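Clearing the big table – January gallery

Every January I tip everything that has gathered in the front room onto the big table and don't stop until I can see the wood again. My sister gets to claim things before they leave the house. She's already got her eye on two, and she hasn't even got a coat on to come and collect them!

The rules haven't changed from last year. Cloths get folded, soft toys get a brush, lids go back on jars, and anything I can't put a name to goes in the Vurville tin (a biscuit tin, very dented, older than me). If it's still in the tin next January, out it goes. I was up at 7 to make a start – tea first, obviously, then the radio, then the table.
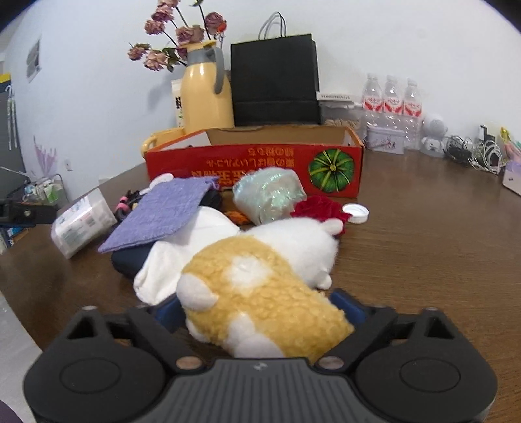 Soft toys are always the slow part. I can get through a drawer of cables without a pang, but give me anything with ears and I'm useless. The tan and white one with the curly fleece is staying, and I won't be argued with. Curly fleece does hold on to fluff, so I go over it with an old baby brush and leave the smooth bits alone. My neighbour Tudur Harries swears by a damp flannel for the white parts. I've tried it and it's fine, if you've got the patience to wait for things to dry – I haven't.

The purple cloth is going in the drawer with the tea towels. It's got a little loop on the corner, so it could hang up, but I've run out of hooks and I'm not buying more until the back of the door is sorted. The crumpled white one can be folded and go in with it.

I'm keeping the dark red fabric flower too. I've no plan for it at all, but I do like the colour, and there's a plain straw hat upstairs that could do with some cheering up. The black bands with the pink bits can go in the dish on the windowsill with all the others.

The charity bag goes down to the shop at the end of the month, so if you want anything, shout before then. Upstairs landing next – wish me luck, there are a lot of scarves.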